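Robots on the packing floor: your questions, my answers

I'm Rhona Semple and I look after training at Favier, on the fruit and grocery side. Since we said in September that two of the packing stations would be getting robot arms, my inbox has been pretty lively! I've pulled together the questions I get most and answered them as plainly as I can. If yours isn't in here, come find me or drop a note in the box by the break room.

Am I going to lose my job?

No. I put this one first because it was the first thing everybody asked, including me. Nobody on the packing team is being let go over this project, and that's in writing in the letter you got with your pay stub (ask me for another copy if yours went missing). What will change is what some of you do for part of the shift. We have had eight open packing spots for most of the year and could not fill them, and the arms are going on the stations where those people would have been standing.

I can't promise what the company looks like in ten years. I can tell you what was agreed, and that any change to it has to come back to the floor reps before it happens.

What will the arms do all day?

They take single pieces of fruit and put them in baskets. That's it for now. Kiwis first, then lemons, then we'll see. Mixed orders with cartons and cans stay with people, and so does anything in glass.

Who is behind all this?

The arms and the software come from a company called Lema. The program that decides what gets picked and where it goes is called Dalilix, so if you hear one of the engineers say "Dalilix is down," that's what they mean. Remo Strebel is our contact there. He's on site most mornings until lunch and he really does want to hear from you, so please don't be shy.

How does it learn to pick up a kiwi without squashing it?

Mostly in simulation, before it goes anywhere near our fruit. Lema builds a table on the computer, puts things on it, and lets the arm practice over and over. The last batch we were shown had 1,407 tries in it. They leave other groceries lying around on the table on purpose, so the arm has to deal with a bit of clutter the way you and I do.

I asked Remo for something I could show people who haven't sat through one of the demos, and he gave me a picture from the kiwi set. 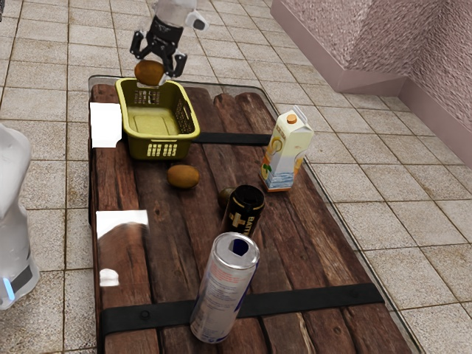

Kiwi practice in the simulator, with the gripper holding one at the back rim of the basket.

Fergus Crichton looked at that over my shoulder and said he'd have done the two on the table by now. Fair enough, Fergus. It is slower than a good packer and Lema doesn't pretend otherwise. The point is that it can keep going at the same pace through the part of the night shift when the rest of us are reaching for coffee.

And yes, simulated fruit is easy fruit in some ways. It doesn't go soft on one side. That's why the first weeks on the floor will be slow, with a person at the station the whole time.

What's my part if I'm assigned to an arm station?

You'll be what we're calling a station lead. You keep the trays coming, check the baskets before they move on, pull bad fruit, and clear the arm when it gets stuck. You'll also log what went wrong on the tablet. It's a short form - I timed myself and it took me less than a minute, and I type with two fingers.

Station lead pays 90 cents an hour more than packer, starting with your first shift after training.

Do I need to know anything about computers?

Not really. If you can use the tablets we have for stock counts, you're set. Training is two half shifts, paid, with Blair Cruickshank and me. Blair ran the old Flodent labeler for years and knows more than anyone about standing next to a machine that has a mind of its own, so you're in good hands.

Is it safe to stand next to?

The arm slows down when you step inside the yellow line and stops when you reach over the table. There's also a red button on each side of the station. Press it whenever you want to. I mean it - you will never be written up for stopping the arm, even if it was fine all along. Long sleeves rolled up and lanyards off, please, same rule as on the labeler.

Will it be used to track how fast I work?

The arm logs its own picks. It does not log yours. The floor reps asked for this to be spelled out, and it has been. Your tablet notes are used for fixing the station and they don't go in your file.

What if I just don't want to do it?

Then tell me or Hamish Buchanan, and you'll stay on regular packing. We have enough people interested to cover the first stations. A few folks said no back in the spring and have since asked to come look, and that's fine too!

How many baskets are we expecting from it?

The target for the first month is 700 a shift across both stations. If we don't hit it, that's Lema's problem to sort out, and no one on the floor has to make up the difference.

Can I come and see one running?

Please do. The test station is in the old returns area, and we run it at 2:30 p.m. so both shifts can catch it. Bring your questions, and a hairnet.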